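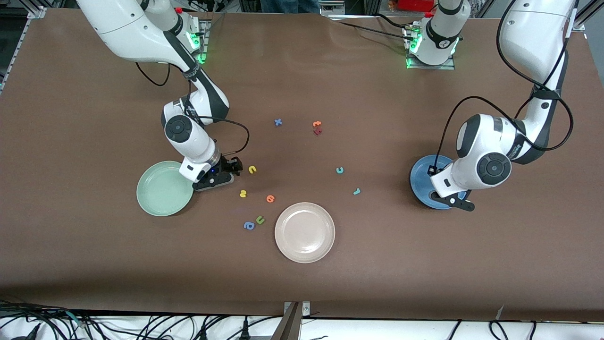
Department of Early Learning and Family Studies, Lorum College

Course handout, Unit 3: Loose Letters and Sorting Plates
Instructor: Lucero Puma

Purpose of the unit

This handout accompanies the practical session on tabletop letter work. Students will plan and lead a short sorting activity for children in the year before kindergarten, using foam letters and plain round plates. The reading packet should be completed before the session. Students placed at the Ra and Wutik sites will use the materials kept there; all others should sign out a set from the resource room.

Materials

Each pair of students will need:

Colorful foam letters, lowercase
Three round plates in clearly different colors
A table large enough for the letters to be spread out
A recording sheet (see the last page of the packet)

Green, blue and a pale pink or beige work well together as plate colors. Avoid two plates that look alike in dim light. A plate with a raised rim is preferred, as letters placed on it stay together when a child leans on the table.

A small group of letters is sufficient. Ten letters scattered between the plates, as on the brown tabletop at the head of this handout, leave room for a child to look at each one separately. The full resource room set holds 70 letters and should not be put out all at once.

Setting out the table

Place the plates first, with open space between them. Scatter the letters across the middle of the table without arranging them in rows or in alphabetical order. Some letters will land sideways or upside down. Leave them that way. Turning a letter to its usual position is part of the child's work, and the student leader should note whether the child does so without being asked.

All plates should be empty at the start. If a sample letter is wanted, introduce it after the child has had a few minutes to handle the materials.

Leading the activity

Three sorting rules are used in this course. Use only one with a child on a first visit.

1. Sorting by color. The child decides which letters belong together. Letter and plate colors need not match, and many sets will not allow it. A yellow "c" has no obvious home among green, blue and pink-beige plates, and the child's decision about such a letter is worth recording in full.

2. Sorting by shape. Letters with curves go to one plate, letters with only straight lines to another, and letters with both to the third. Expect disagreement over "u" and "r". Accept the child's reasoning and write it down.

3. Sorting by name. Letters from the child's own first name go to one plate and all remaining letters to a second. The third plate is for letters the child wishes to ask about.

Speak slowly and use the letter's sound as well as its name. Do not correct a placement during the activity. A question such as "Tell me about this plate" is usually enough to bring out the child's rule.

Students often talk too much during the first session. Allow a silence to run before offering help.

Observation and recording

Record the rule used, the order in which plates were filled, any letter moved from one plate to another, and the child's words as spoken. Sketch the table before anything is put away. The Fletance recording sheet has a blank rectangle for this sketch; plates are drawn as circles and letters written inside them.

Care of materials

Wipe foam letters with a damp cloth and lay them flat to dry. Letters with bite marks or torn edges are to be withdrawn and reported to the resource room under catalog number 2940. Plates are washed by hand and stacked by color.

Assignment

Submit one completed recording sheet and a written reflection of two pages. The reflection should describe one decision the child made that the student did not expect, and should refer to at least one article from the packet. Work is due at the start of session 13. Late work requires written approval from the instructor.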